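Open House at Mistberg: Teaching Grip by Hand

The Saturday open house at Mistberg drew 30 visitors, most of them from packaging and warehouse firms. The company makes grippers, and the afternoon was given over to Nito, a two-finger tool that a person carries and operates by hand while a camera on it records each grasp. Those recordings are then used to train an arm that carries the same fingers.

Gaurav Mittal, who runs the data group, kept his talk to 20 minutes. His subject was thin packaging. A rigid box gives the fingers two flat faces and a predictable width. A foil wrapper gives them neither, and its shape changes with every contact. Mistberg asks for 200 recordings of an item before training begins, made in ordinary homes on whatever table is available.

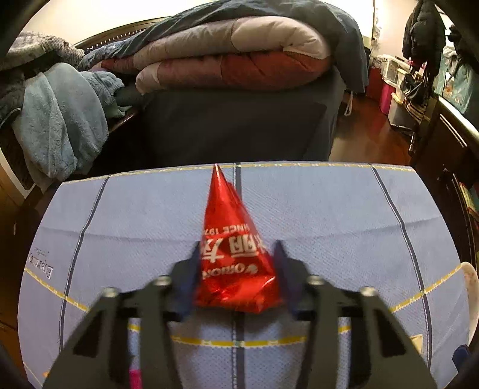
Nito's fingers open on either side of a crumpled ORION snack wrapper, with a dark blue pad on each inner tip.

Visitors then tried the tool themselves. The common error was closing too fast – the foil slid out ahead of the pads. Mittal advised a slower approach, with the fingers centered before closing. Failed attempts are kept and labeled.

The arm demonstration used a policy named Puta, trained on household packaging. It cleared a tray of wrappers with two drops, both on pieces lying flat. Mittal said flat foil remains the weak point, and that a narrower fingertip is in testing. The current set of household items stands at 550.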